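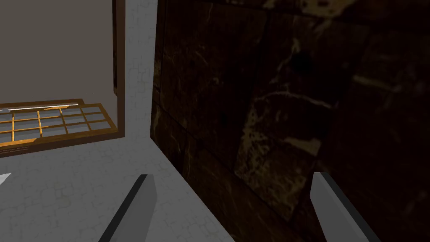 About Sindska

Sindska is a small research group that teaches household robots to tidy up, in houses that don't exist. We do it in simulation because the rent is reasonable and the crockery comes back.

Our main method is called Mestent. It deals with a dull problem that has eaten several good careers: what a robot should do when its wrist camera is so close to the furniture that every view is a wall, a slab or a cupboard side. Most policies guess. Ours is trained to keep a running memory of the room from the head camera and to check each wrist view against it before the gripper moves.

How we got here

The group began when Ayman Darwish, then working on warehouse pickers, tried one of his controllers in a simulated kitchen and watched it spend a whole afternoon negotiating with a pantry. He wrote up the failure, which was more popular than anything he'd written about succeeding. Windeo, our simulator, came out of that paper. It builds rooms with deliberately unhelpful surfaces: busy veined stone, pale patterned floors, timber on the ceiling if it feels like it. Our interior decorating has been criticised by reviewers and at least one mother.

What the robot has to work with

From head height, things are fairly civilised. The robot gets a table, chairs, doorways and a good deal of its own torso, and from this it builds the coarse map the rest of the method leans on.
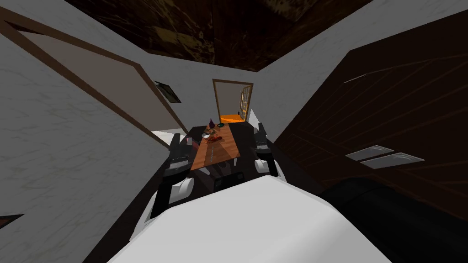 Darwish maintains that the coarse map does nine-tenths of the work and that the wrist camera mostly takes the credit. The Sabbagh side of the lab has a different view, and says a robot that knows exactly where the table is can still miss the bowl.

Sabbagh is our grasping module, named before anyone thought to check how it would sound in meetings. It takes over for the last stretch of a reach, when the fingers are open and the map is too blurry to be of any use.

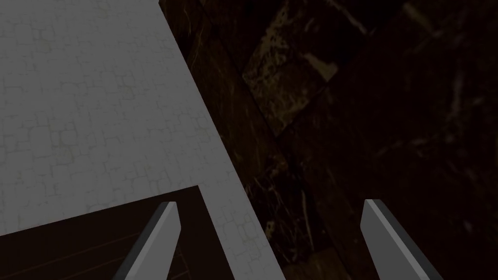 The handover between the two is where most of our effort goes. Hand over too early and the gripper wanders off after an interesting bit of marble. Leave it too late and the arm arrives with great confidence at the wrong cupboard.

Results so far

In our last full evaluation we ran 1,919 reaches across Windeo rooms the policy hadn't been trained in. The wrist-only baseline finished 949 of them. Mestent finished over 1,000, an improvement we describe as modest in papers and with more colour in grant applications. Of the failures we've reviewed, the worst offenders were large flat surfaces with a faint repeating pattern, which the matcher finds soothing and identical.

We publish the failures along with the rest. The failure set gets more downloads.

Working with us

We take 3 students a year, usually starting in October. You'll need decent Python, some geometry and a tolerance for watching a grey gripper think. Real-robot time is shared and fiercely defended, so expect to spend your first term in simulation. Applications go to Ayman Darwish through the contact form, and he does read them, generally at 6 am.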